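Lenano to Take Back Worn Gray Bins for Repair and Reuse

TIRITZ — Lenano will begin taking back its large gray work bins in August, the company said. Worn bins will be cleaned, checked and returned to customers at a lower price than new ones.

The program covers the rectangular model with sloping walls, which Lenano has sold for eight years to packing rooms, repair shops and school workshops. More than 2000 are in use, most of them on tabletops where parts are sorted by hand or by machine.

"People kept asking us if a scratched bin had to be replaced," said Kgomotso Magagula, who runs the service department at Lenano. "Most of the time it doesn't. Scuffs and smears are normal on a bin that gets used every day. What we look at is the floor, the folds and the seams."

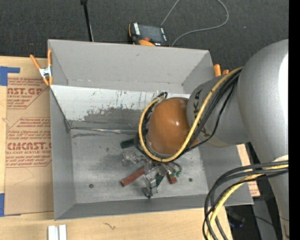 A gray bin on a light wooden table, with scuffs and scratches on its floor and angled panel. Photo: Lenano

Under the program, each returned bin is washed and inspected at the company's shop in Drirnerach. Lifted seam edges are pressed down and sealed again. Cracked walls are not repaired, and those bins are sent for recycling. Surface marks that don't affect use are left alone — customers should not expect a bin that looks new.

Repaired bins will cost 20 percent less than new ones and carry a guarantee of two years. Customers who send in a bin may ask for the same one back or take another from stock.

Bins should be empty when they are handed over, with labels and tape removed. Drop-off is at the Wanyama warehouse, at the side entrance, until 4 p.m. Larger orders can be picked up by arrangement.

Lenano makes bins, trays and table inserts for workshops and packing rooms.

Press contact: Kgomotso Magagula, Lenano, Tiritz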